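# 商店街の貸し傘はなぜ減るのか

地域社会学演習 班レポート(担当:イネス・トーレス、クワク・クアンサー)
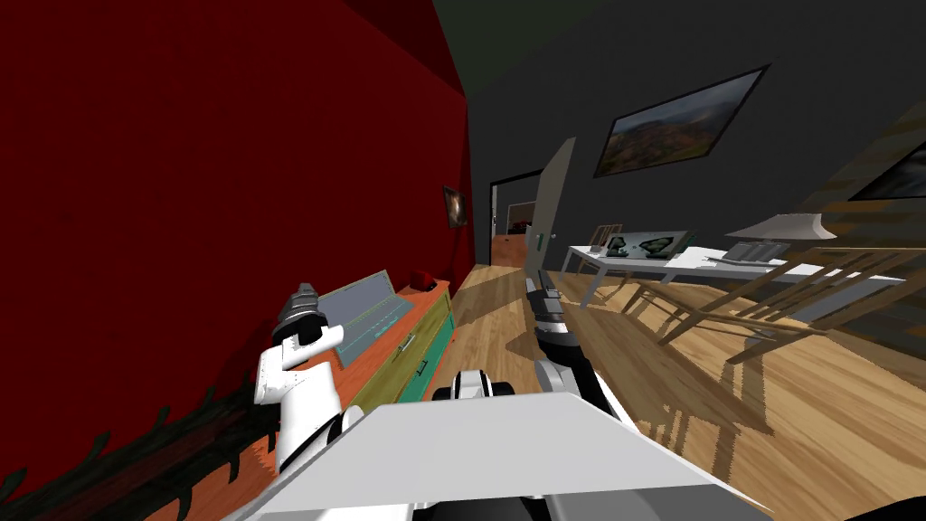
前期の発表で「傘の行方など調べて何になるのか」という質問をいただいた。もっともな質問だったので、夏休みを使って答えを探した。結論から書くと、まだよくわからない。

## 調査の対象

駅前商店街の貸し傘「ノリノーラ」は、12か所の傘立てから誰でも無料で借りられ、どこに返してもよい。開始時に用意された傘は1000本。商店会に現在の本数を尋ねたところ、「減った」という回答を得た。台帳はあるが、最後の記入は前の会長の時代のもので、しかも達筆すぎて読めない。

## 方法

8月の雨の日に、傘立ての前で借りる人と返す人を記録した。この夏は記録的に雨が降らず、調査日は2日にとどまった。うち1日は開始直後に晴れた。待機中に食べたかき氷の代金は班費に含めていない。

聞き取りは利用者と店主に行った。質問票は最初A4で両面あったが、雨の中で両面に答えてくれる人はいなかったため、途中から片面にした。このため前半と後半の回答は単純には比べられない。

## 結果

借りる人は夕方に集中し、返す人は散発的だった。返さない理由で多かったのは「次の雨の日に返すつもり」である。ところが次の雨の日には、その傘をさして帰ることになる。悪意のある回答者には一人も会えなかった。

文具店主のガリンドさんによると、自分の傘立てには貸し傘でない傘がよく入っているという。見せてもらうと、確かに柄の違うビニール傘が交ざっていた。返却というより寄付に近い。なお、クアンサーの傘も調査中にここへ紛れ、以後見つかっていない。

## 考察

先行研究にならって「共有地の悲劇」で説明するつもりだったが、悲劇と呼ぶには全員がのんびりしている。返却期限を設ける案も店主に示したが、「催促する係は誰がやるの」と聞かれ、班の側が黙った。

## 今後の課題

- 梅雨の時期に調査をやり直す
- 台帳を読める人を探す
- トーレスの自宅にある貸し傘を返却する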